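Reading order for the Lukex books?

pagewinder
I picked up the third Lukex western at a library sale and loved it, so now I want the whole series. Do I go by publication date or by the story's own timeline? The prequel came out last, and my used bookstore wants 70 bucks for it!

dustyspines
Publication order, always. The prequel gives away who burned the Villa ranch, and you'd be spoiling 300 pages of slow build in book one.

Marla_K
I'm going to disagree — I started with the prequel and had a great time. Knowing about the fire made me dread every supper scene at the ranch (in a good way). Book one drags a bit if you go in cold.

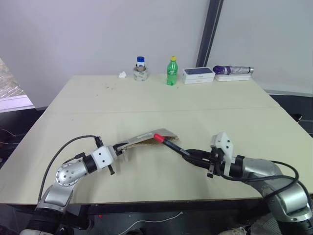

dustyspines
It drags because he's setting up the brothers! Lionel Lebrun takes his time, and that's why people read him. If you want a shootout in every chapter, there are plenty of other writers for that.

Marla_K
I never said I wanted shootouts, I said it drags. The cattle auction alone feels like 700 pages.

pagewinder
Okay, I kind of want to read the auction now. Does it matter which edition I get?

oldtrailhand
Get the Jeklow paperbacks if you can find them. The Zamer reprints left out the map, and I missed it badly in book two when they split up at the river. I'd hold off on the prequel until December, my shop always marks down westerns then.

pagewinder
Book one ordered, Jeklow edition. Sorry, Marla!

Recent threads
Westerns with a woman narrator
Is the Villa ranch based on a real place?
Shelving 2,000 paperbacks in a small apartment
Short story collections for a long drive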